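Review: Presska 5, the grasp-learning kit that wants to do your dishes

By Adoración Sepúlveda
8 September 2022
36 shares | 9 comments

Presska 5 is a software kit for teaching a robot arm by showing it what to do. You steer the arm through a chore, the cameras record, and a model trains overnight on what you gave it. The method underneath is imitation learning with one twist, a step the manual calls "second look": before closing the fingers, the policy is supposed to pull the wrist view again and reconsider its aim. I have had it on a bench arm long enough to form opinions, most of them about colanders.
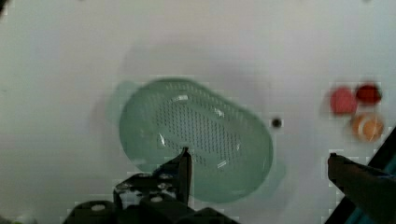
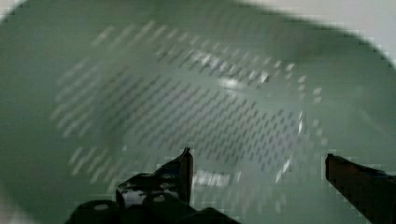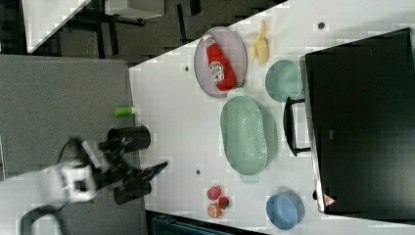 Two wrist views of the green colander, then the bench from above with the arm alongside.

I picked a kitchen set for the trials, partly to be fair to the brochure and partly out of spite. Plates and bowls are what every grasping paper likes. A colander is mostly holes and glare, with a tab at each end that a camera could easily mistake for more table. The wrist camera gets so close that green plastic can take over the view, and the model has to decide which bit of green is worth pinching.

With second look switched off, I ran 60 attempts at lifting the colander by its rim and got 36 clean lifts. Switched on, with the same training data, the failures dropped to nine. I had been looking forward to writing something cruel here, so this was a blow.

The gains come with a bill. Second look is slow. The arm drifts in, stops, and hangs there with its fingers open like a man at a buffet who has seen the price. Pauses ran up to 5 seconds, and there's no setting to shorten them. There is a slider marked "confidence" on the same page, and I can report that it moves smoothly from left to right.

Toy fruit was less of a triumph. Small round things sitting close together still confuse it, and the policy likes to aim for the gap between two of them, as if splitting the difference were a kind of fruit. More demonstrations helped a little. Spacing the fruit out helped a lot, though at that point I was doing the robot's job.

Setup is better than it was in the last version. Calibrating the wrist camera against the overhead one used to eat an afternoon and now takes one coffee. The recording software crashed on me twice, both times politely, with the session saved. The manual reads as though it was translated out of a language with no verbs.

For comparison, the Guketti kit is quicker on its feet and much easier to live with, but it has nothing like second look and it treats a shiny surface as a personal insult. Robles makes nicer fingers than either – if you already own a pair, Presska will work with them once you find the right menu. It's under "Regional".

Would I buy it? For a lab that cares about awkward, glossy objects and has patience to spare, yes. For anyone who needs things moved before lunch, wait for the October update, which promises shorter pauses. It also promises a new confidence slider.

Share this review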